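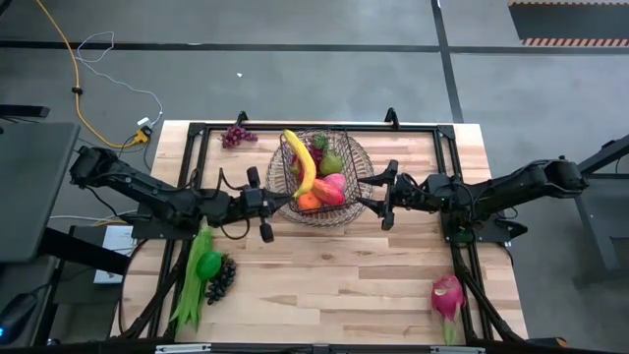

I've been putting off writing about the money side of the bench because I knew I'd have to add it all up properly first, and I didn't want to. Well, I've added it up now. I got a cup of tea, opened the spreadsheet, and found out that the arms are the part I planned best and nearly everything else was a guess.

A few of you asked after the last post what a two-arm setup costs to get going if you're a very small outfit like ours and can't just ring someone up for a full cell with a fence round it. I'm not going to give you a full price list, partly because prices had already moved between my first quote and my second, but I can tell you where the budget went wrong and what I'd put on the list from day one.

Let's start with the table, because I was so smug about the table. We got ours from Clurneo, who make benches for workshops and schools, and it's a good solid thing with a wooden top. I chose wood because you can screw into it wherever you like and change your mind later, and I've changed my mind a lot. What I didn't do was measure the arms with their shoulders on. I measured the reach, I measured the work area, I drew a lovely plan on squared paper, and then the right arm went on and its back end hung out over the floor. It's fine, it works, but you need to leave room behind it for people to walk past, and in a room the size of ours that means moving a desk. If you're measuring up, measure the whole arm and then add the bit you'll need to squeeze by with a mug in your hand.

The rail frame was the next line. I had put in 500 for "frame and fixings" and I was pleased with that as a round number. The frame itself came in under, hooray, and then the fixings took it to 572. Plates, bolts, more bolts, the little brackets along the back, a second go at the plates after I'd drilled the first pair wrong (my fault, I read the drawing upside down). I'd still buy the rails again though. We went back and forth on just bolting the arms straight to the wood, which would have saved a good bit, but being able to slide an arm along and lock it somewhere else has been worth it. We've shifted them more times than I can remember, and every time I'm glad I'm not filling holes.

Now the arms. I got two quotes, one from Bellini and one from a reseller who never answered my follow-up email, so that made the choice easy! I had always planned on two arms. There was a wobbly week where I thought we might buy one and add the other next year, and on paper that looked sensible. The trouble is the delivery charge, the set-up day and the software seat were all priced per order, so splitting them would have cost us 2,000 more in the end for the pleasure of waiting. If you know you'll want the pair, price the pair and see what happens.

Grippers are where I'd tell you to slow down. They came with the arms as a bundle and I didn't look at them closely enough. Ours have fairly pointed fingers, good for getting in beside things, and for what we do that's mostly what you want. We're working on reaching into a basket of mixed fruit, with more bits laid out on the table around it, and the shapes are all over the place. You've got a round orange, a long banana close by it, grapes, a dragon fruit with those daft long tips, and each one asks something different of the fingers. I'd assumed one set would cover the lot. I've now got a line in next year's budget that says "softer finger pads, several sorts" and a figure beside it that I haven't shown anyone.

While I'm on fruit, put your test objects in the budget! I know it sounds silly. I had them down as nothing at all, because surely you just pop to the shop. You do not just pop to the shop. You want a spread of shapes and colours, you want spares, and you want things to put them in and on. I found the woven tray and the wire basket on two different trips and was far too pleased with both. The tray has an openwork edge, the basket is all grid, and between them they're about as awkward for a camera as anything you'd meet in a kitchen. The whole lot, fruit and containers together, came to 70. It isn't much, but it was 70 I had to go and ask for separately, with a form, under the heading "sundries", and I got a raised eyebrow for the dragon fruit.

Power and cables next, and I was wrong about these in the boring way everyone is wrong about them. I counted the plugs for the arms and forgot the rest. There's a fat orange-yellow lead running over the floor to the corner of the table now, with a chunky yellow connector on the end, and I had budgeted for precisely none of that. Then the adapters, then longer cables for the arms because the ones in the box were fine until the arm turned round. Let your cables have slack. I tried to be tidy at first and had everything clipped down flat, and it looked smart until I asked for a big sideways reach. They loop about all over the place now and I've made my peace with it. What I do still want is a proper cover for the floor lead, and that's going on the July order along with some more ties.

Software is the line I dread. We're on the Breltent plan, which you pay for by the year, and I put it in the budget once, as though it were a table. It comes round again. Anything that renews should sit on its own page with the month written next to it in big letters, or you'll do what I did and greet the email with a small scream. I'd also add a line for your own time getting it going. We're not quick at this, and the first fortnight was mostly me reading the manual with one finger on the page.

Things I bought and didn't need, for balance: a second workbench light (the room was bright enough), a very nice case for carrying the arms (they have never been anywhere), and a pack of coloured floor tape in a width that fits nothing. Things I didn't buy and should have: a decent set of hex keys, a stool at the right height, and a second keyboard so I can stop leaning across the desk.

Somebody at the Nondville meet-up asked me whether I'd have gone second-hand if I'd known the total. I did look. There were a couple of older arms going for much less, and I was tempted right up until I asked about spare parts and got a long pause down the phone. For a hobby, maybe, if you enjoy that sort of hunt. For us, with only so many hours to spend on it, I'd rather have somebody to ring when a joint starts making a noise.

So the budget for next year, as it stands: finger pads, the floor cover, the Breltent renewal, a pot for breakages, and a bit put by for a lower shelf from Clurneo if they'll do one to fit. I've left the frame alone. I've also gone back and added "fixings" as its own line, separate from the thing being fixed, on every single item, and the total went up by a horrible amount and is probably right for the first time.

If you're at the planning stage and want the blank spreadsheet, leave a comment and I'll send it over. It's ugly and one of the columns is called "oh and also", but it adds up.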